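Sorting Before Washing: The Small-Sink Problem
By Domenica Tanner - May 2021
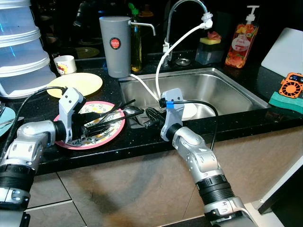
How much counter should be kept for dirty dishes beside a single-basin sink?
Allow 700 mm on one side, enough for two dinner plates laid flat and the utensils.

Emanuel Dobre, who fits kitchens in Oltivville, sets long utensils apart first - they trap smaller pieces in the basin. Small plates go in next, large ones last. On a black counter, dried soap shows quickly, so the rim is wiped at the end. A countertop water filter needs its own spot by the faucet, with the tube clear of the stack.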